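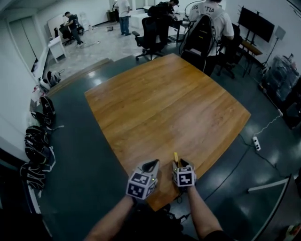 Ticket 1519 – Safety and practice
Status: Closed with conditions
Subject: Handling of bladed tools and floor cables during gripper sessions at the Odbridge floor
Raised by: Thulani Magagula
Assigned to: Mpho Pretorius

Summary of report

During a Tuesday walk-through, the reporter noted that the written procedure for hand-held gripper work (Filell Practice Note 13) does not state how bladed tools are to be presented on the table. The note covers the operator, the markers and the work surface. It is silent on utility knives, which are among the regular task items. The reporter also asked whether the cable rule for mobile equipment applies to a fixed table.

Reference: related ticket 3319 (cable routing, Cozma site).

Log

Entry 1, 9:40 a.m. – M. Pretorius
Ticket accepted. Practice Note 13 reviewed. Section 2 requires that "objects capable of causing injury be made safe before handling." The wording does not say who confirms this or when. Two operators interviewed separately gave two different answers.

Entry 2, 10:15 a.m. – T. Magagula
For clarity, the concern is not limited to the person holding the tools. Sessions run while other staff are in the same room, at desks and near the table ends, and the note treats the table as if it stood alone. A knife is picked up with the fingers of the gripper well ahead of the hand, and the operator's sense of where the tip points is poorer than with a bare hand.

Entry 3, 11:05 a.m. – M. Pretorius
Agreed. The following interim rules apply to all Plarnar sessions until the note is reissued:

1. The blade is to be fully retracted and the slider checked by the session lead before the knife is placed on the table.

2. The knife is to be laid with its tip directed away from the operator. It is not to be passed from gripper to gripper while any person is standing within arm's reach of the table end. 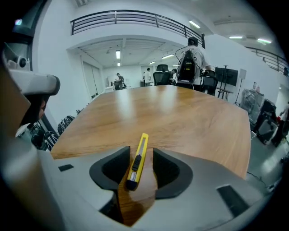 3. Marker cubes are to be set or moved by hand only when both grippers are at rest. The operator is to say "clear" aloud before resuming.

4. Cables on the floor are to be routed along a wall or covered where they cross a walkway. This applies to fixed tables as well as mobile equipment. See 3319.

5. Bags and protective gear are to be kept to one side of the platform, clear of the step.

Entry 4, 1:30 p.m. – T. Magagula
Rules 1, 2, 4 and 5 accepted. A question on rule 3: operators often ask a colleague to adjust the cube so that they need not put the grippers down. Is the colleague bound by the same rule?

Entry 5, 1:50 p.m. – M. Pretorius
Yes. Any hand over the table counts, whether it belongs to the operator or to someone else.

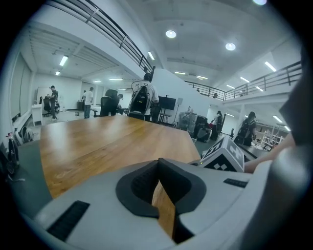
The rule will be reworded to read "any person" in place of "the operator," and the call of "clear" will be given by the person whose hand was last over the surface. The session lead remains responsible for stopping work if the call is missed.

Entry 6, 3:20 p.m. – T. Magagula
Revised wording received and accepted. Please carry the same change into the Cozma copy of the note, which still uses the older numbering.

Resolution

Interim rules in force at Odbridge. Ticket to be reopened if the reissued Practice Note 13 is not posted by the end of March. Ticket 3319 remains open pending delivery of cable covers.

Filell Practice and Standards Desk | Contact the desk | Back to top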